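About Skemeo

Skemeo is a small cooking school in Doncombe. We teach cold drinks, ice, syrups, cordials and the kind of frozen odds and ends that people used to make at home before the freezer aisle did it for them. Classes are for adults, they last an afternoon, and you take home what you make if you remember to bring a cooler.

We should say early on that we don't believe most of what gets said about kitchens. That includes a fair amount of what we said ourselves when we opened. Our first leaflet promised "perfectly clear ice every time." We had 4000 of them printed, and most are still in a cupboard, where they are useful for drying lettuce.

How it started

Hedvig Haugland ran a lunch counter on Brallport Road for years and sold more iced tea than lunch. She got tired of watching the tea turn to water in the glass, and she got more tired of the advice. Boil the water twice. Use hot water because it freezes faster. Use bottled. Wrap the tray in a towel. She tried all of it, kept a notebook, and found that some of it helped a little and a lot of it did nothing she could see.

The notebook is still here. It has 779 entries, and anyone who takes a class can read it. Plenty of the pages say "no difference." A few say "worse." One page in October says only "towel again, why."

Akua Akpalu came to the counter as a customer and disagreed with Hedvig about tea. She thought the drink should be made stronger and the ice left alone. Hedvig thought the ice should be made of tea. They are both still of that opinion and they teach it that way, in the same class, from opposite ends of the counter. The business was registered as Haugland at first. It became Skemeo when Akua put in her half, and the name has no meaning that either of them will admit to.

What we teach

The beginners' class is called First Tray. It covers filling, freezing and getting the things out again in one piece, and that last part takes up more of the afternoon than people expect. Shaped trays are popular and we use them, but we have our doubts. Stars look good in a pitcher. They also have points, and points snap off if you twist the tray the way you would twist an ordinary one. We show you how to let it sit a few minutes first. If you'd still prefer plain cubes after that, we keep plain trays on the lower shelf and we won't think less of you.

We pour from small pots with a spout. A big pitcher floods a small tray, and the person holding it always says it won't. You hold the tray still with one hand, pour with the other, and stop short of the rim. Anything you spill gets wiped up at the end. We gave up trying to keep the counter dry during class and nobody's ice was worse for it.

The second class is Flavored Ice. Tea, coffee, fruit juice, mint, ginger, salted lime. Some of these work and some are a waste of limes. Sugar makes ice softer, so the sweet ones need longer in the freezer and never set as hard, whatever the recipe card says. Coffee ice is good in milk. Coffee ice in coffee is fine. We've never been convinced by cucumber, and Akua teaches that part so that Hedvig doesn't have to be polite about it.

The third class, Syrups and Cordials, runs when enough people ask.

What we don't do

We don't sell trays. People ask, and we tell them to use the ones they already have. If the tray is old and smells of freezer, wash it and leave it out overnight. If it still smells, buy another one, from whoever has them cheap.

We don't give certificates. We looked into it once and the paper cost more than the ice.

We don't make health claims. There's a lot written about what cold water does for you, and lemon in cold water, and we haven't found anything in it that we'd care to repeat to someone who had paid us. It's a drink. On a hot day you'll want one.

We also don't teach perfectly clear ice anymore. You can get fairly close with an insulated box, a lot of freezer space and a day to spare. We'll explain how if you ask, and then we'll ask who in your house is going to notice.

The kitchen

We're in the old dairy office, up four steps, with a ramp at the side entrance. There are two long counters and more freezers than the building was wired for, so please don't plug in a phone charger by the back door. The floor is slippery when the class gets going. Wear shoes with some grip. Aprons are provided and so are towels, which are for the counter and not for wrapping around trays.

Since we moved in, 3243 people have taken First Tray. We know because we have to write the number down for the insurance. We can't tell you how many of them still make their own ice. We sent out a survey and got back a handful of replies, mostly from people who wanted to know if they had left a cooler here. Several had.

Class sizes are small. We tried bigger groups for a summer and the freezer doors were open so much that nothing set. That page is in the notebook too.

Prices and booking

Classes cost the same all year. We don't do early-bird rates, because the people who book early are the ones who would have come anyway, and it seemed silly to charge the others extra for being normal. If you have to cancel, call us and we'll move you to another date. If you don't call, we keep the fee.

Gift vouchers are available. Quite a few are never used, and we'd rather you checked first whether the person wants to spend an afternoon making ice. They don't expire.

Private groups are welcome except on the afternoons we defrost.

Getting in touch

The phone is extension 3408 on the Doncombe Dairy Building line. If we're teaching, it will ring for a while and then you'll get the machine. Leave your name slowly. Hedvig answers messages about classes and Akua answers everything else, including complaints, of which we had two last year, both about cucumber.

Parking is on the street and free after lunch. The bus from Brallport stops at the corner.

Page last updated May 2019 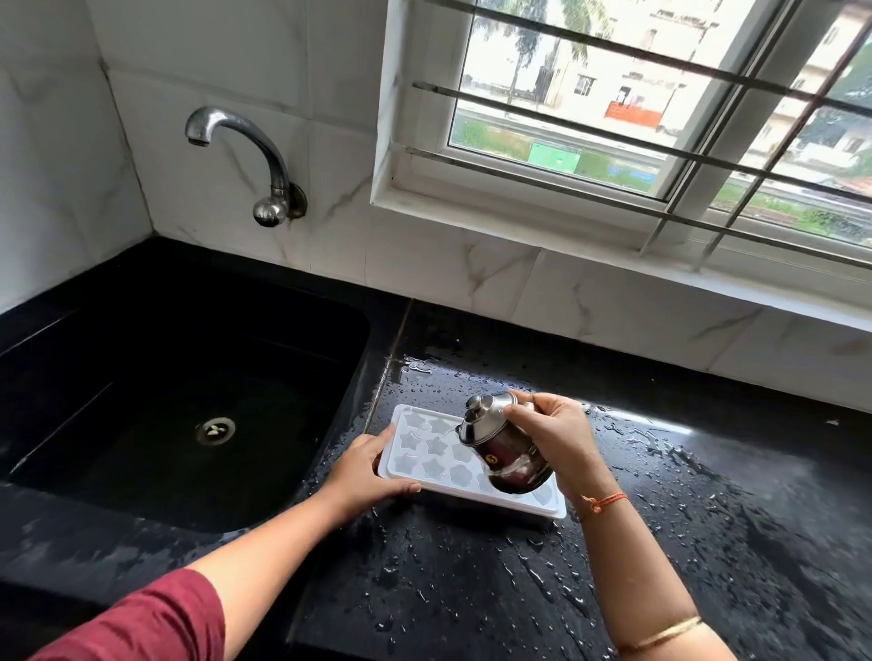 If you're bringing your own tray to First Tray, put your name on the bottom in marker. They get mixed up in the freezer, and we can't always tell you afterward which one was yours.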